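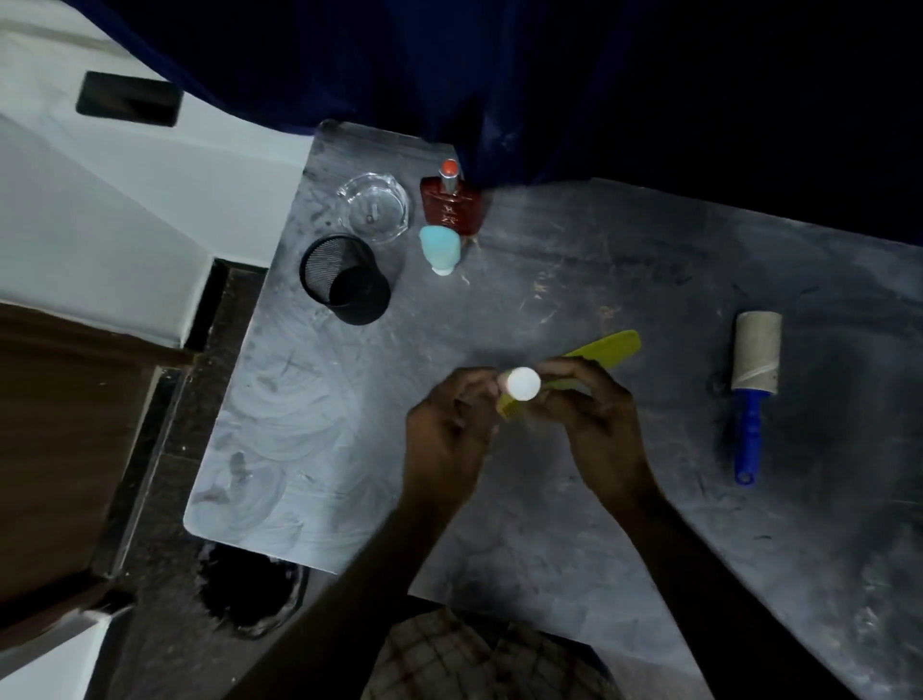 I went to the Rasavex open day in Naltden on Sunday expecting robots, and I got robots, eventually. First I got a talk on where they learn things. The answer is tables. People sit at tables and tidy up toiletries and combs while a camera watches their hands, over and over, until there are enough clips to teach a machine to do it worse.

Enough, I learned, is 2,000 clips per chore. They were at 951 for the one they call "small personal items," which also covers lint rollers and pen holders. My own bathroom shelf could have got them to the finish by lunch.

Then came the arm. It's named Paquette, and it picked up a lip balm, thought about it, and put it down an inch to the left. We clapped – I clapped quite hard. On the second go it dropped the thing, and a kid behind me clapped for that too.

The coffee was good and the parking was not. I took the 291 bus back to Wisley and cleared off my desk when I got in, which took four minutes and went unrecorded.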